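Plain colored cubes - what do you all use and where do you get them?

Toy & Block Collectors Board > Wooden and Unit Blocks
Started 29/11/2021

pinwheel_attic
I'm trying to replace the cube blocks at our drop-in play group and I'm losing my mind a little. I don't want letters, I don't want animals, I don't want magnets inside. Just cubes in solid colors! The old set was from Imhof and I can't find them anywhere now. Somebody at the group swears by Clovus but I've never held one. Anyone have both?

gus_in_the_garage
I had Clovus for my two boys. Nice weight, paint chipped on the corners by the first summer. Imhof pops up at estate sales if you're patient, but people want silly money for the full box. Saw one listed with 31 pieces and no lid and the guy would not budge.

Huguette Lachance
Plain cubes are my favorite thing in the world so I have to jump in. You don't need a big set! I've kept mine down to a few at a time for years and the kids play longer, I swear. 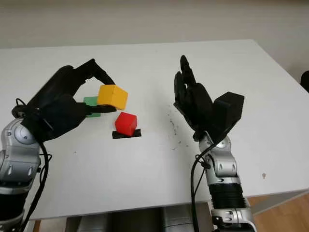

Solid colors do a lot of the work for you with little ones, and I'd start with the basics before you go hunting for the fancy pastels (so pretty, so easy to lose on a beige rug). I like one block to have its own parking spot, and a dark square under it makes the spot really clear. The red one is sitting on its square there while the yellow is up in the air, and right away you've got something to talk about - which one is home, which one is going somewhere, where should the green one go. My youngest niece would play "home" until supper if you let her. I use black craft foam cut with scissors at my house, nothing special.

gus_in_the_garage
Going to disagree on the small number. Mine wanted up to 800 of anything, preferably all on the stairs. Give a four year old a handful of cubes and you get a tower and then you get "I'm bored."

Huguette Lachance
Gus, a four year old, sure! Pinwheel said drop-in group though, and ours are mostly under three. Dumping the whole tub just gets you a dumped tub.

pinwheel_attic
Yes, mostly under three, sorry, should have put that in. I like the square idea a lot. Do you put them on a table or on the floor? We have a low white table that I was going to paint but now I'm wondering if I should leave it white.

nora.k8
Leave it white!! Bright blocks look great on white and you can find them all at cleanup. We painted ours green and then of course every green block vanished.

Huguette Lachance
White, yes, Nora is right. And don't fuss about straight towers either. I used to nudge them square when the kids weren't looking and I had to make myself quit. 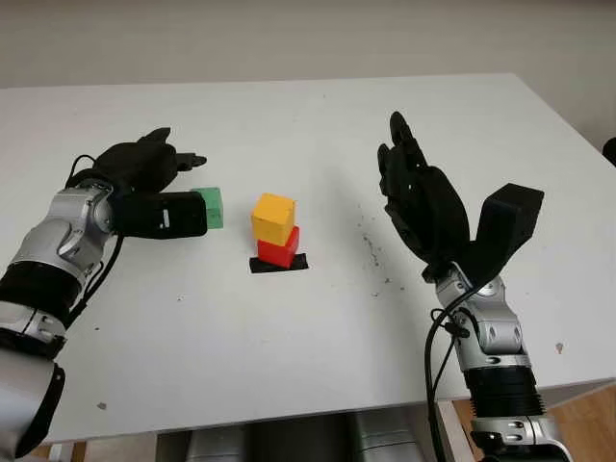

Yellow on red, a bit over to the left, and green still waiting its turn.

gus_in_the_garage
Ok that overhang would bug me all day.

nora.k8
It's fine Gus, breathe.

tableleg
Has anyone tried Dasta? They're wood, sold loose, and you can order single colors. I got 8 reds because my daughter only wanted red. The paint is thin so you can still see the grain, which I like and my husband doesn't. Iker has something similar but the edges felt sharp to me.

gus_in_the_garage
Iker edges are fine after 2 minutes with sandpaper.

tableleg
I'm not sanding a brand new toy, Gus.

pinwheel_attic
Single colors is exactly what I need, thank you! Going to order a few Dasta and see how they look next to what's left of the Imhof. Does the red run orange at all? Our old red is a proper fire truck red.

tableleg
Mine's pretty true. I'll dig them out tonight and check in daylight tomorrow, the kitchen bulb makes everything look orange anyway.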